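Shockwave for plantar fasciitis, worth the money?

liltden_walker
Heel pain since May, left foot. The physio at Clarnholm has quoted me $671 for 4 sessions of shockwave. I've done calf stretches and a night splint with not much change. Has anyone had it done?

Arlindo F
Had it last year at Solanki Sports Med. Paid $829 including orthotics. It hurt during treatment and I was sore the next day, but I was back walking to work within two months. I'd pay it again.

skuruver70
I'd hold off. Mine settled with heavy calf raises off a step and decent shoes. Cost me nothing except the shoes. Plenty of these clear up on their own, so it's hard to say what fixed Arlindo's.

Arlindo F
Fair, but I did the calf raises for five months first.

V. Collado
I did the raises every morning in the kitchen while the kettle boiled, holding the edge of the table.
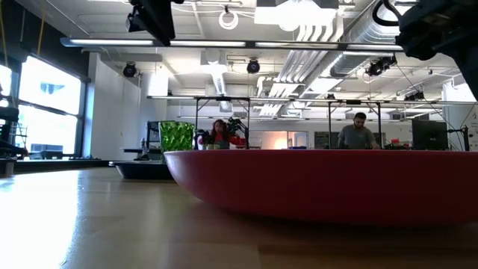 Wooden table, red bowl and green cup

Start with both feet, then move to one. Mine took nearly 70 days to feel any different. I never had shockwave so can't comment on that.

liltden_walker
Thanks all. Does it matter if it's focused or radial? The quote doesn't say.

skuruver70
Ask them. The price should depend on it. Also check what your extras cover pays before you book.

liltden_walker
Will ring them Saturday morning and ask about both.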